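7.4 Objeto retenido entre los dedos tras una parada (aviso 247)

Este apartado se aplica a las celdas Malier con pinza paralela y módulo de simulación Koval, versión 3 o posterior. Sustituye al texto de la edición de diciembre, que indicaba abrir la pinza directamente desde el panel. Ese procedimiento queda anulado.

Qué ocurre

El aviso 247 aparece cuando el controlador se detiene con los dedos cerrados y la posición medida no coincide con la última posición ordenada. El programa no sabe si hay un objeto sujeto. Al rearmar, algunas instalaciones ejecutaban una apertura automática y después el retorno a reposo por el camino más corto, sin tener en cuenta los recipientes próximos.

En el centro de Zelitholm se registró un caso de este tipo: la pinza soltó la pieza durante el retorno y el antebrazo golpeó una bandeja. No hubo daños personales. El informe de Ostap Stetsiuk, del 10 de julio de 2019, atribuye el fallo a que el parámetro RETORNO_AUTO estaba activado y a que el operador rearmó desde fuera de la celda, sin ver la pinza.

PRECAUCIÓN: No introduzca las manos entre los dedos mientras el piloto de potencia esté encendido. La pinza puede conservar fuerza de cierre después de una parada de categoría 2.

PRECAUCIÓN: No rearme desde el puesto remoto. El rearme tras un aviso 247 se hace siempre con visión directa de la pinza.

Antes de empezar

Necesitará la consola portátil, la llave de modo y acceso al registro de eventos. Si la celda está equipada con cortina óptica Ekeo, compruebe que no está puenteada. Reproduzca la situación en el simulador antes de mover el robot real – el paso 4 no puede omitirse aunque la posición parezca evidente.

Procedimiento

1. Gire la llave a modo manual. El límite de velocidad debe pasar a 30 mm/s. Si la consola muestra otro valor, detenga el procedimiento y consulte el apartado 9.2.

2. Abra el registro de eventos y anote la hora del aviso, la abertura ordenada y la abertura medida. No borre el aviso todavía.

3. En el menú Mantenimiento > Retorno, ponga RETORNO_AUTO en NO. Guarde el cambio y salga del menú. El parámetro no se aplica hasta que se cierra la ventana.

4. Cargue en el simulador el estado guardado por el controlador (Archivo > Importar estado). Seleccione la vista de pinza y observe qué hay entre los dedos y qué objetos quedan cerca. 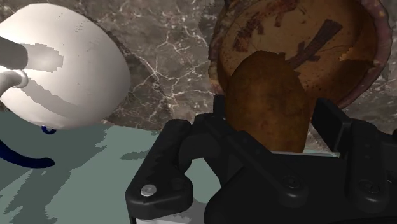
Figura 7-6. Vista de pinza en el simulador. Patata entre los dedos, con un plato casi vertical detrás.

5. Compruebe en la vista los dos puntos siguientes:
– si existe un objeto entre los dedos;
– si hay vajilla u otros obstáculos en la dirección de salida. Una pieza apoyada en posición inclinada puede caer con un contacto muy leve.

6. En el simulador, ordene una retirada lineal corta siguiendo el eje de la herramienta, con los dedos cerrados. Si se detecta colisión, deshaga el movimiento y pruebe otra dirección. Anote la que haya resultado libre.

7. Entre en la zona de la celda con la consola en la mano y el pulsador de validación en posición intermedia. Confirme a simple vista que la disposición real coincide con la simulada. Si no coincide, pase al paso 11.

8. Borre el aviso 247 y ejecute la retirada anotada en el paso 6, a impulsos.

9. Lleve la pinza sobre una superficie despejada y baje hasta que el objeto quede apoyado. Abra los dedos con la fuerza limitada al 70 %.

10. Envíe el robot a reposo en modo manual. Vuelva a leer la abertura medida: debe coincidir con la ordenada. Si el aviso reaparece, revise el sensor de posición (apartado 8.1).

11. Si la disposición real no coincide con la simulada, pulse la parada de emergencia, consigne la alimentación según el apartado 2.3 y libere los dedos con el tornillo de desbloqueo manual. Sujete el objeto antes de aflojar. Después será necesario volver a referenciar la pinza.

NOTA: El estado importado en el paso 4 refleja el modelo interno del controlador y no una medición del entorno. Un objeto desplazado por un golpe seguirá apareciendo en su posición anterior.

NOTA: En las versiones anteriores a la 3 la opción Importar estado no está disponible. En esas celdas aplique directamente el paso 11.

Después de la intervención

Deje RETORNO_AUTO en NO. El valor de fábrica era SÍ en las primeras unidades, y una restauración completa de parámetros lo devuelve a ese estado – verifíquelo después de cada actualización.

Inspeccione las almohadillas de los dedos y sustitúyalas si presentan cortes o desprendimientos. Compruebe también el apriete de los tornillos accesibles; los pares figuran en la tabla 8-2.

Adjunte al parte de incidencia el registro de eventos y el archivo de estado. Sin este último, el servicio técnico de Malier no puede reconstruir la parada.

7.5 Pérdida de referencia de la pinza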